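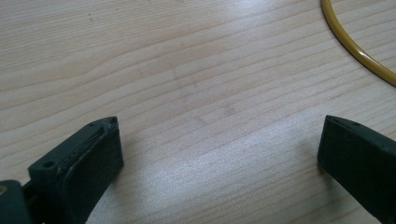 The Rules Robots Have to Follow (and the Ones for You)

Posted 2021-01-02 in Birkov Kids: How Things Work

People have been telling stories about bossy robots for a very long time. The robots in the stories usually want to take over the world. Real robots mostly want to pick up a sock, and they find it hard.

Even so, real robots have rules. There are a lot of them, and most are written in the sort of language that makes grown-ups go and put the kettle on. We have read some so that you don't have to. You're welcome.

What is a standard, anyway?

A standard is a rule that a whole lot of people have agreed to use. You already live with plenty. The plug on your toaster fits the socket in your wall, and it would fit the socket at your neighbour's place too. Somebody had to sit in a meeting and talk about plugs until that was settled. It was probably not an exciting meeting. But you get toast.

Robots have standards for the same reason. If every factory made up its own idea of what a stop button looked like, you might find yourself hunting for a small beige switch labelled "Perhaps Not" while a large metal arm swung your way.

The big red button

So stop buttons on robots are red, and they stick out, and they usually sit on something yellow. The proper name is an emergency stop. Most people who work with robots call it the e-stop.

You don't need to be good at anything to use one. You don't turn it, slide it or type in a password. You whack it. You can whack it with your palm, your elbow or your lunch box.

Once it's been pressed, it stays pressed. Someone has to reset it on purpose, and even then the robot should wait to be told to start. A robot that leapt back to work the second you let go of the button would be a very rude robot, and it would fail its safety check.

Keep out of the pinch

Now for grippers. A gripper is the part of a robot that does the job your hand does. Many of them have two fingers, which sounds stingy until you try picking up a pencil and notice how few of yours are doing the work.

Two fingers that close on a pencil will also close on you. The space between them is called a pinch point. You know other pinch points already: the hinge side of a door, the lid of a piano, the folding chair at your auntie's that bites everybody.

The rule for a pinch point is short. Fingers that belong to people stay out of the gap while the power is on. If something is stuck in there, the power goes off first. The stuck thing can wait. It's a block. It has no plans.

Some grippers aren't on a robot at all. A person holds them and does a job with them, so that a robot can learn from how it was done. Those have good manners to follow as well. The people at Rinness, who make teaching kits for schools, have a list taped up beside their bench, and we asked if we could copy it out.

1. Look at the table before you start. Put away anything you're not using.
2. Check the grip pads. A worn pad lets things slip.
3. Check the screws. If one is loose, tighten it or tell someone.
4. Know where your cables go. Keep them out of the way of your hands and off the floor.
5. Tie back long hair. Roll up floppy sleeves.
6. No snacks.

There used to be a longer version of number six. It was mostly about jam.

Slow is a rule too

You might think the whole point of a robot is to be fast. Some are, and those ones usually work behind a fence. Open the gate in the fence and the robot stops. Nobody gets to argue with the gate.

Other robots are made to work right beside people. They have to go slower when a person is close, and they have to stop if they bump into something. How hard they're allowed to bump depends on what they might hit. A shoulder can put up with more than a face can, as anyone with a little brother will have noticed.

At Coelho, a workshop where people sort parts with a small robot arm, there's a speed limit for days when visitors come. It is 300 millimetres a second, a bit longer than a school ruler every second. Visitors sometimes complain that this is dull. The people at Coelho say dull is what they were going for.

Write it down

Here's a rule that never turns up in films. When something goes wrong with a robot, you write it down, even if nobody was hurt, and even if it was your own silly fault.

The Taloden robot club started a notebook in June. It had 18 notes in it by the end of that month. Most of them said things like "arm knocked cup" and "arm knocked same cup". After a while someone read them all in a row and moved the cup.

That's good practice, which is a grown-up way of saying "the sensible thing, done every time". A standard tells you what you have to do. Good practice is the extra bit you do because you've met a cup before.

Who has to follow all this?

Not the robot, mostly. A robot doesn't know what a rule is. It can't feel guilty, and it won't promise to do better. The rules are really for the people who design it, build it, set it up and stand next to it.

So if a robot squashes your sandwich, don't tell it off. Ask who left the sandwich there. (See number six.)

Try it at home

You'll need a pair of kitchen tongs, a table and five small things that won't break. Socks are good. Eggs are not.

Pretend the tongs are a robot gripper. Before you pick anything up, write your own safety rules. Where is the pinch point? What word means stop? What happens if the dog gets involved?

Then swap with a friend and follow each other's rules exactly as they're written, with no guessing. If your rule says "pick up the sock" and doesn't say when to let go, your friend is allowed to stand there holding it until dinner.

Fix the rule and have another go.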